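Table Settings and Small Wares Gallery

The Bramska Centre lends tableware, linens and small household items to community halls, schools and seniors' groups for use at meals, teas and meetings. Borrowers often ask how pieces will look together before they fill out a request, and this gallery is meant to help with that. It is updated every February, when the lending shelves are checked and worn items are retired.

Pieces are grouped under the range names used on the request form: Tikar for cloths, Villca for plates and cups, and Cletetine for mats and coasters. Colours on a home screen may differ slightly from the items themselves. Borrowers who need an exact match are welcome to visit the front counter and compare pieces in person.

Fern cloth with teal plate and woven round

The cloth carries gray-blue fern fronds and leaves with small peach-orange blossoms. On it are a translucent teal plate with a gently wavy edge, a round woven piece in orange-tan with a cream rim, and a pale green cup toward the back. The dark band on the rim gives the woven round a clear outline against the plate.

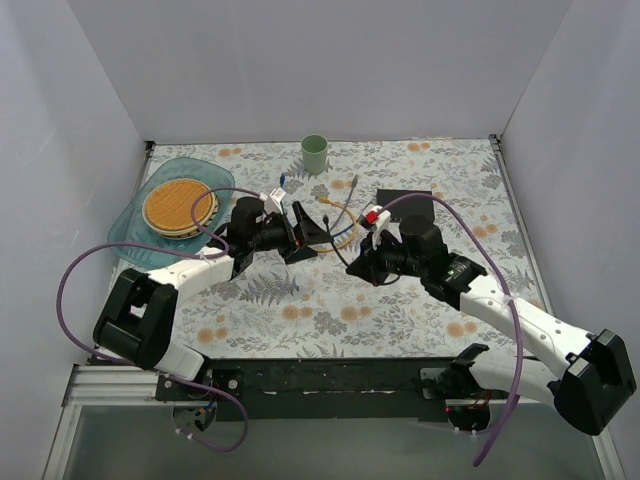

Fern cloth with dark square pad

A dark gray square pad is tilted against the floral cloth, with the plate and cup also on the table. Plain dark pieces sit well with this pattern and are a good choice where a printed mat would be too busy – a side table or a sign-in desk, for instance.
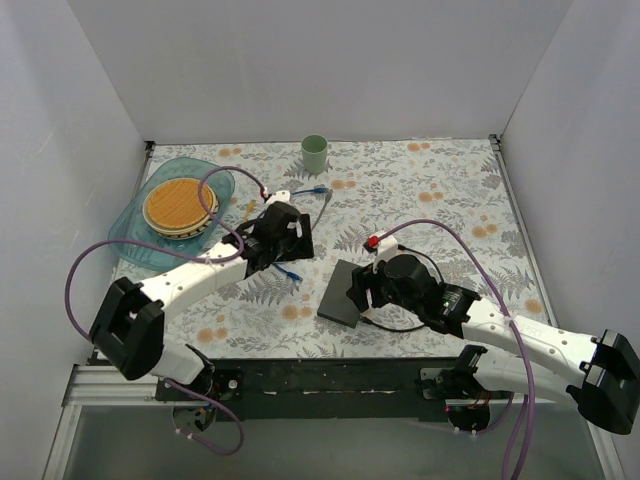 Borrowing from the collection

Requests should reach the Centre at least 10 days before the event. Cloths are lent in sets of 2 or 5, and a single booking may include up to 20 place settings. Larger events can be accommodated at quieter times of the year, and organizers are asked to telephone before sending the form.

Plates and cups are to be returned clean and dry in the crates provided. Cloths should be returned unwashed, as the Centre launders all linens itself. Please shake out crumbs and fold each cloth loosely – tight folds leave creases that are difficult to press out. Chipped or stained pieces should be noted on the return slip and packed separately from the rest.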